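Fresh Produce Display: Handout for Session 3

Small Shop Practice, Pranness Adult Learning Centre

Bring this with you to the practice room, along with a pencil. Last time we looked at shelving for tins and packets, where every item is the same size and stays where you put it. Vegetables are much more fun! They roll, they lean, they come with roots and leaves on, and a good display makes use of all that.

What we cover in this session

Choosing what goes next to what
Filling a divided bin from back to front
Keeping each compartment tidy through the day
Baskets, and where customers find them

1. The customer arrives with a basket

We begin a long way from the vegetables, because your customer does too. Someone who has picked up a basket will buy differently from someone who has only two hands. With two hands they take a cucumber and leave. With a basket on the arm they start thinking about supper, and then you have a real shopper in front of you.

See-through baskets are a lovely thing for a produce section. You can check at a glance whether one has an onion skin or an old receipt left in the bottom, and the colours of the food show through the sides as the basket fills. Baskets with small holes let grit fall out as well, so tip them up and give them a shake before they go back on the stack. Handles should lie down flat on the rim when you stack, otherwise the next basket sits crooked and the whole pile starts to wander.

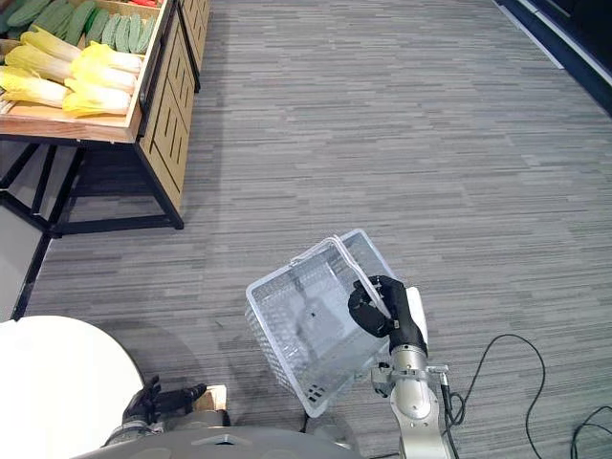 Where to put the stack? My own rule is just inside the door and once more near the fresh food. Plenty of people walk past the first pile full of good intentions and regret it by the time they reach the carrots. The second pile can be small. When I helped set up the Jillix corner shop we put 13 baskets by the vegetables and it was always that pile that ran out first.

Keep baskets off the walkway. A basket on the floor is easy to miss when you are looking at food.

2. Reading a bin

A divided bin is the best teaching tool I know. The dividers do half the work: they stop the round things travelling and they give each vegetable its own little stage. Your job is to decide the order and the direction.

Think about order first. Put two dark greens side by side and from a few steps away they become one vegetable. Put something pale or bright between them and both wake up. Cabbage next to a green melon, orange close to deep green, purple towards the end of the row: you can feel your eye moving along.

Direction comes next, and this is the part I get most excited about. Long vegetables can all lie the same way, which looks calm and generous, or they can be heaped at angles, which looks plentiful and a bit market-like. Both are good. Bitter melons stacked one behind another make a beautiful ridged pattern, and carrots with their tops on practically ask to be tumbled. Use both styles in one bin and the contrast does you a favour. 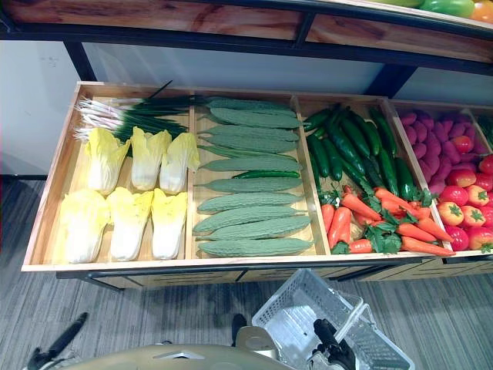
Filling goes from back to front. The back can be a heap; the front row needs placing by hand, piece by piece, with the best side towards the aisle. Cabbages sit well in rows. Spring onions are best kept as a bundle and laid across, with the bulbs all at one end.

Then look for strays. A cucumber among bitter melons is the classic, both being long and green, and you will be surprised how many people walk straight past it. Customers move things, too. They pick up, change their minds and put down wherever there is a gap. Check every 30 minutes in a busy shop and every 60 in a quiet one.

Artificial vegetables are what we use for practice. They keep from August to Christmas without complaint and you can rebuild the same compartment again and again. They do weigh differently from real ones, so once you are working with fresh stock, go gently with the stacking. The bottom layer has to carry everything above it.

3. Practice task (in pairs)

One of you is the shopkeeper and the other is the customer. The customer takes a basket and chooses 3 kinds of vegetable, taking them from anywhere in the bin, back row included. The shopkeeper then puts the display right using only what is left. No refilling! Swap over when you are both happy with it.

While you work, make notes on these:

Which gap was easiest to hide, and how did you do it?
Did you pull things forward or spread them sideways?
Has anything ended up in the wrong compartment?
Stand well back. Which colour do you see first?

4. For next time

Visit a greengrocer or a market stall and draw the layout as a simple row of boxes, with the name and colour of the vegetable in each. Rough is fine. The Mayrhofer worksheet has blank boxes if you would like them, and spare copies are in the Illar folder on the side shelf. Look out for leafy tops, bundles and anything stacked in a pattern, and note the price labels as well, as we start on those in Session 4.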